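Two Grippers, One Bench
Fri 2 February

The question on the bench at Trukine was a small one. The company builds two-arm work cells for packing and light assembly, and it had been fitting the same parallel gripper to all of them. A second supplier, Ernico, was offering one with longer fingers and a stiffer drive for a little more money. Somebody had to find out whether the difference mattered.

I spent a few days with the people doing it. They work in a long room in Endell, above a shop that cuts window glass, and the floor hums when the saws run downstairs. Each test cell is a bench with an arm at either side and plain walls on three sides. The walls keep the lighting even and stop the cameras from picking up whoever is walking past.

The plan called for 100 tries at each task with each gripper. The tasks were dull on purpose. Pick up a flat board by its edge. Lift the lid of a plastic box. Turn a picture frame over. Fold a dish towel. Pull a drawer by its knob. An operator drives the arms by hand from a pair of matching controllers, and a second person writes down what went wrong.

Flat things lying on a hard table gave the most trouble. A finger has to get under an edge that is barely off the surface, and if it comes in a hair too low it presses on the table and the wrist motor complains. With the old gripper, 34 tries at the board ended with the operator backing off and starting over. With the Ernico gripper the number was 41. The longer fingers bent less than expected, but they also gave the operator less feel for the moment of contact, and several people came in too hard.

The box lid went the other way. The older fingers are short, so the knuckle of the gripper would bump the lid before the tips had closed on anything. Longer fingers cleared it. One operator who had been against the change all morning switched sides over the lid and said so in the log.

Speed was a wash. Both grippers close fast enough for this kind of work, and most of the time in a try is spent lining up.

Cameras took up more of the discussion than I had expected. Each arm can carry a small one at the wrist, and there is another fixed to the cell. The fixed camera gives a steady picture of the whole bench, but when an arm reaches across, it can hide the very edge the fingers are after. The wrist camera sees that edge until the last inch, when the fingers fill the view. Operators who learned on the fixed view kept using it. The newer ones went back and forth.

The bench covering mattered too. Trukine had used a plain gray mat until December, then began changing surfaces between runs so that results would not depend on one background. Marble patterns are disliked by everyone who drives. The veins make thin edges hard to pick out on a screen, and a glossy patch under the lamps can look like a piece of hardware.

Then there are the cables. The first cells had bare wiring tied along the links, and a twist of the wrist would pull it tight. The cables now run in thick sleeves with plenty of slack, which has cut down on broken connectors. The slack has its own cost. A loop that hangs wide can brush a box standing near the wall, and a few tries were thrown out for that.

The controllers came from Verschueren and were left alone for the whole comparison. There was talk of softening the grip force for the Ernico unit, but that would have meant testing two things at once. It went on the list for the next round.

Price came up on the last afternoon. The longer set of fingers costs $298 a pair, and they wear at the tips, where the rubber pad meets the metal. The old ones can be made in the shop downstairs from the office. For now the company plans to keep the short fingers on its standard cells and offer the Ernico gripper to customers who handle boxes and lids. The board tests will be repeated with a thinner fingertip, ground to a slope on the outside so it can slide under an edge.
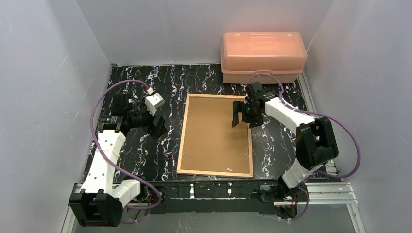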